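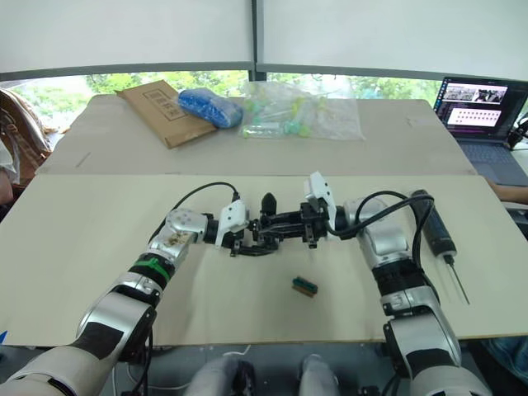

Terminal block

A terminal block (also terminal strip, connector strip or, in older British use, chocolate block) is a row of insulated metal clamps used to join electrical wires to each other or to a circuit board. The body is usually moulded plastic. Each clamp is called a way or a pole, and blocks are sold by the number of ways.

We use cookies to remember your settings and to count visits. By continuing to read you agree to this. Accept - Manage choices

Construction

In the common screw type, the stripped end of a wire goes into an opening in the side of the block and a screw is turned down from the top. In cheaper blocks the screw presses straight on to the wire. Better ones have a rising cage, in which the screw lifts a small metal box and traps the wire against a fixed plate. This is kinder to fine stranded wire, which a bare screw tip tends to spread or cut.

Walls between the ways keep neighbouring wires apart. The distance from the centre of one way to the centre of the next is the pitch. Two blocks of different pitch may look alike on the bench but will not fit the same holes in a board.

Blocks meant for circuit boards have pins underneath, which are soldered. Pluggable blocks come in two parts, a header that stays on the board and a plug that carries the wires and can be pulled off with the screws still tight. 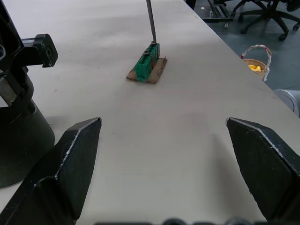

Colour is a matter of habit more than of rule. Green is very common on board-mounted blocks, and black, grey, blue and orange are also made. Strips for household wiring are often white or clear. Makers may use a different colour to mark a safety circuit or a higher voltage, but the meaning is not fixed between one maker and another, and the data sheet should be followed.

Fitting

A screw terminal needs a driver whose blade fills the slot. A blade that is too narrow chews the slot, and one that is too wide catches the plastic on either side. The driver is held in line with the screw. Powered drivers are used where there are many terminals to close, with the clutch set low.

Small blocks turn with the driver if they are not held. In workshops they are steadied by hand, in a small vice or in a cut-out in a piece of card or board.

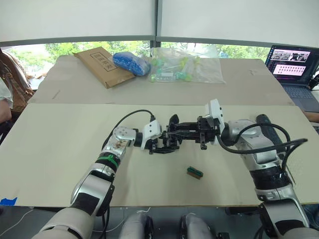
Small block with a green upper layer and brown base, resting on a pale work board.

Stranded wire is often finished with a ferrule, a thin metal sleeve crimped over the strands. Tinning the end with solder was once widely taught. It is now discouraged for screw clamps, as solder creeps slowly under pressure and the joint works loose.

Upkeep

Screws can slacken with vibration and with repeated heating and cooling. The workshop at Clonham, which looks after the Grutel range of pump controllers, replaced its single-screw blocks with cage types in September 2000. Its handbook gives a check of 172 terminals for each full cabinet, done by 2 people, one turning and one marking the sheet. Syahrul Liem's notes on the same cabinets put the time needed at roughly 2 hours.

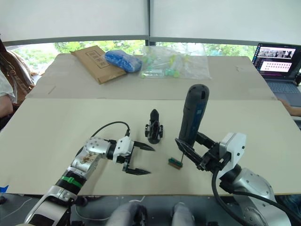
Raghda Haddadin has argued that routine retightening does more harm than good, and that a terminal closed properly the first time should be tested with a light pull on the wire and otherwise left alone. The Wuisan wiring guide takes a middle course - check once after the first weeks of use, then only when the cabinet is opened for other work.

Other types

Spring clamps hold the wire with a bent strip of steel and need no screw. Barrier strips have open screws between raised walls and take ring or fork terminals. The lever-operated Skarutach pattern can be opened and closed by hand.

See also: Crimping, Ferrule, Screwdriver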